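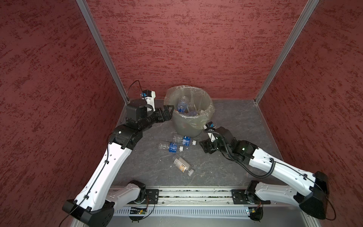
Can the Veltodeck two-arm kit sort out picking up bottles without paying for the Kudside support plan on top?
The basic bottle routine comes with the kit, so the plan is only needed if you want someone else to set it up and retune it for you.

Veltodeck two-arm kit, worth it? (October)

ugwu_bench
I've had the kit on trial from Iltorby and have to send it back or pay up soon. The job I've set it is dull: drinks bottles off the floor and into a lined bin. Two arms on one rail, a camera on each wrist. Setting up took me 2 evenings, most of it spent on cables. Has anyone run one for longer?

pellmell
Ours has done almost 300 hours. The arms are fine. The grippers are fine on bottles and poor on anything with thin sides. Check the screws on the mounting plates once a week, ours worked loose. What are you using for the floor?

ugwu_bench
Grey with a marble pattern. Walls are dark red.

pellmell
Should be all right. We had a shiny white floor and the wrist cameras hated it. We put matt lino down and the missed grabs dropped a lot.

c_cieslak
Cyprian Cieślak here, I fit these for a living, though not for Veltodeck. I'd disagree about the grippers. Thin cups are a settings problem. Bring the closing force down and come in slower over the bin. The default was clearly set with full bottles in mind.

pellmell
I did bring it down. Then it dropped the bottles. You can have one or the other unless you save two profiles and swap by hand, and at that price I shouldn't have to.

c_cieslak
You can swap by object type in the newer software. It's under Tasks, second page. Badly labelled, I'll give you that.

ugwu_bench
Didn't know that, will try it tonight. One of the close views over the bin:

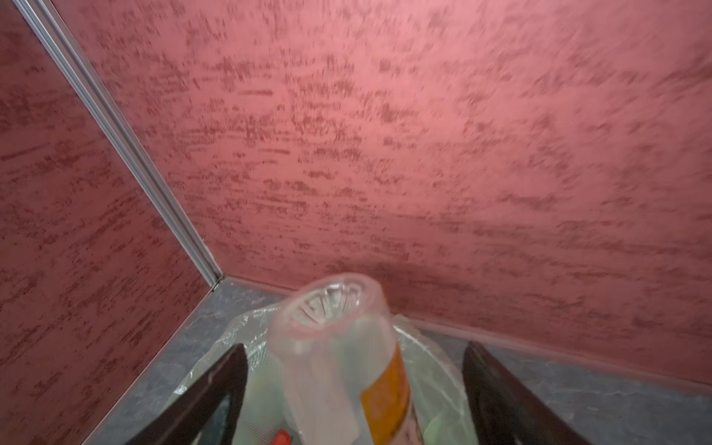
Wrist camera over the bin, clear cup between the fingers.

tam51
What about the bag? With see-through liners I'd worry about it going for the plastic itself.

ugwu_bench
It has caught the liner a few times. I now fold the top well over the rim and that helps. A stiffer bag would probably help more.

tam51
For what it's worth I sent mine back. The arms were good but the manual is poor, and support took days to answer a question about the rail length. I went for a single arm from another firm and saved a fair bit.

pellmell
A single arm won't reach both sides of a wide cell though.

tam51
Mine isn't wide.

c_cieslak
If you keep it, ask Iltorby for the longer wrist cable before you pay. They charge extra for it afterwards.

ugwu_bench
Thanks, have emailed them. I'll run 200 picks with the two profiles and post the numbers before I decide.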